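To: Skusto Student Robotics Club members
From: Teodoro Lagman, Faculty Coordinator
Subject: Re: Washbasin task, requirements for the course record
Date: May 6, 2022

The Dimaculangan Prize office wrote:
> Please confirm that each club entering the household task
> will submit 1,000 demonstrations, and that every pair of
> grippers has been calibrated before use.

I confirm both points. The club's total stands at 1,179 demonstrations, of which 15 have been set aside for review.

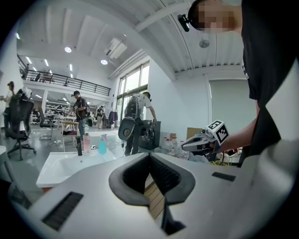
Members are asked to observe the naming rules adopted in October. Files without an operator code will be returned to the team — no exceptions can be made after the deadline.

The washbasin station remains assigned to Team 2. Operators should hold both grippers over the basin before starting a new take and keep the marker cubes uncovered.

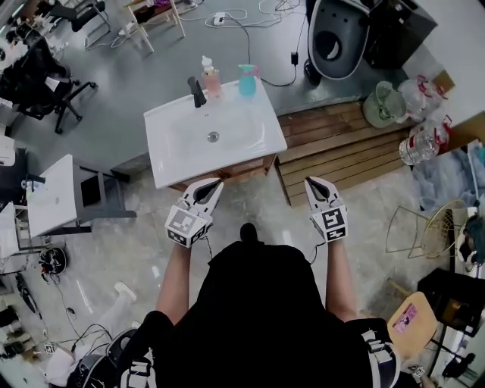 Two hand-held grippers over the washbasin, with bottles on the back ledge.

Requests to change the bottle layout must be sent to me in writing. The Skistness team has asked to add a spray bottle grasp to the task list, and I have approved the request.
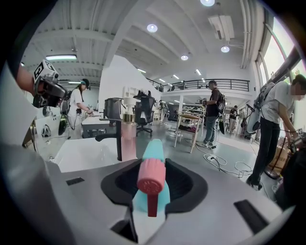

Written reports are to follow the Wadero template, with one report per team. Please send questions to this list so that all members may read the replies.

Teodoro Lagman
Faculty Coordinator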